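Drundberg opens its training floor for household robot demonstration

27 July 2022

Drundberg held an open day at its Covivley site for equipment buyers, building managers and technical college staff. The program covered surface cleaning, the first of 8 household and office tasks that the company plans to support with its Jillitz control software.

Wiping is treated as two separate skills in the Jillitz task list: moving the cloth across a surface, and handling the cloth itself between passes.

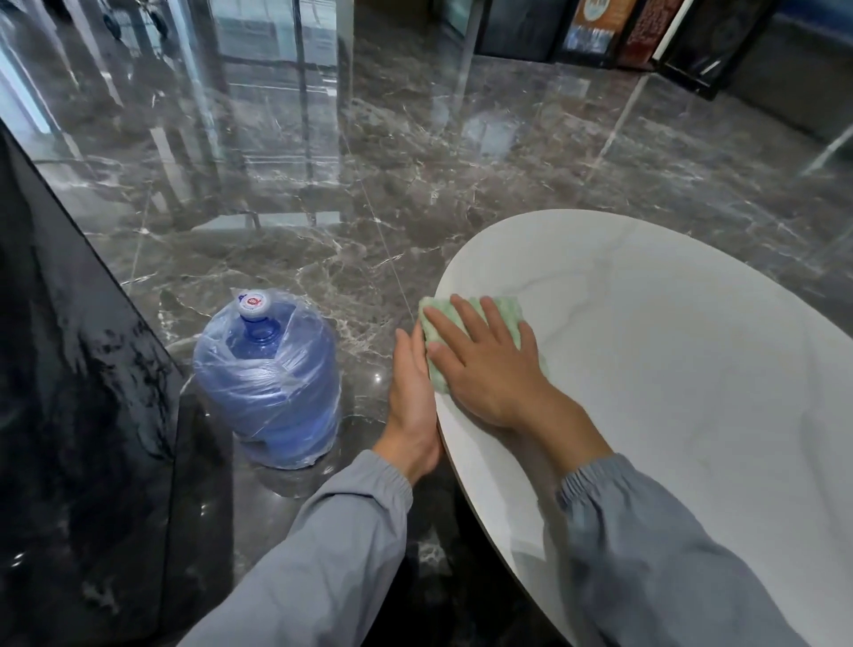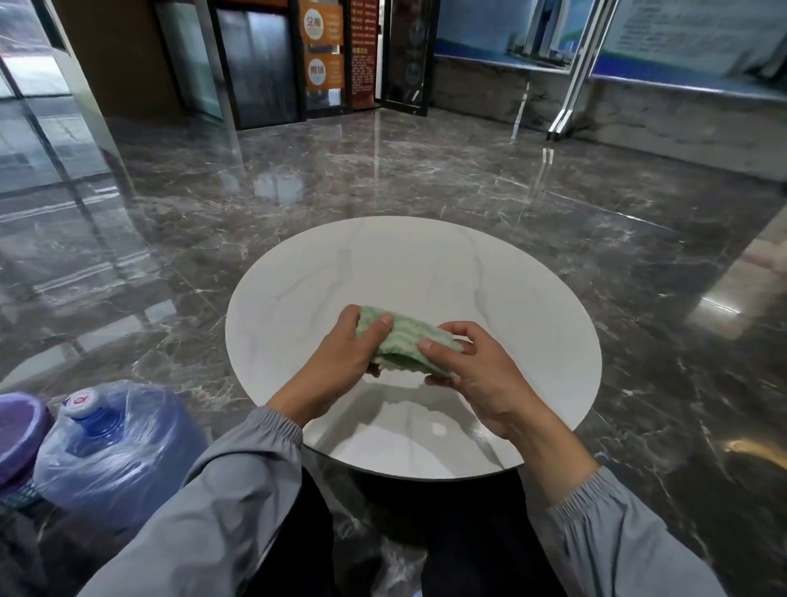 Table cleaning by hand, with a green cloth on a white marble-patterned top.

Dindo Lacson, who leads task design at Drundberg, told visitors that the second skill takes longer to train. A flat pad fixed to an arm can follow a tabletop with simple force control. A cloth changes shape each time it is picked up, and the software has to find an edge or a corner before it can fold anything. Round and oval tables add a further difficulty, as the path has to follow the rim without pushing the cloth off it.

The live demonstration used a two-arm unit built by Manalo, mounted on a fixed base. The unit completed 18 wiping cycles on a test table during the morning session and stopped 2 times. Both stops were caused by a lost grip on the cloth. An operator reset the arms and the run continued from the last saved position.

Visitors were then shown the review station, where recordings of manual work are split into short segments and labeled by action. Segments in which the cloth is hidden by a hand are marked separately and checked by a second reviewer. Drundberg said 61 surfaces have been recorded for the wiping task so far, including desks, counters and dining tables. Glossy tops are the hardest to process, as reflections can be mistaken for objects or spills.

Questions from building managers dealt mainly with cycle time and cloth replacement. Lacson said the current unit works slower than a person and that no price has been set. Cloth changes are still done by an operator.

A second open day is planned for October at the same site. It will cover folding and shelf loading, and the Manalo unit will be shown with a revised gripper. Registration is handled by the Covivley front desk.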